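Cumeo Small Room Tidying Notes

Hi, and thanks for stopping by! I started this README as a couple of lines for myself and it got longer every time I cleaned up (you know how that goes). Cumeo is my collection of notes and pictures on tidying up small rooms, the kind where the folding table is also the desk and the snack bar, and clothes land on whatever is closest.

What you get

There are 31 short write-ups, one text file each, plus a folder of pictures. A write-up covers one tidying session: what was lying around, where it went, and how long I kept at it before I gave up and made tea. The longest is close to 2,000 words and I should really trim it. The older ones came over from my Dumberg notes, so the headings don't always match, sorry!

How things are sorted

Every item gets one of 3 tags:

trash: wrappers, used tissues, broken bits of plastic
put back: toys, pens, unopened food
hang or fold: scarves, sweaters, anything draped over furniture

I went back and forth on a fourth tag for "no idea" and dropped it in March. If I can't decide, the item gets "put back" and a question mark in the notes column. Search for the question marks if you want to argue with me, I'd enjoy that.

Table first

I clear the table before I touch the clothes. It's quick, the trash bin can sit right next to it, and a clear table gives you somewhere to fold things later. Small stuff on a busy printed mat is surprisingly easy to miss, so check the back of the table too.

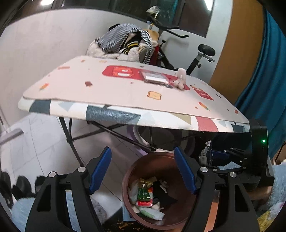
Known gaps

Kitchens are barely covered, and there's nothing at all on closets. The Prurnarness write-ups use my old spelling for a few tags ("putback" as one word), so search for both.

Using it

Take whatever helps, change it, pass it on. If you reuse a whole write-up, a mention of Cumeo would be lovely. Fixes are welcome in the Tikkanen tracker, and please put the write-up number in the title so I can find it!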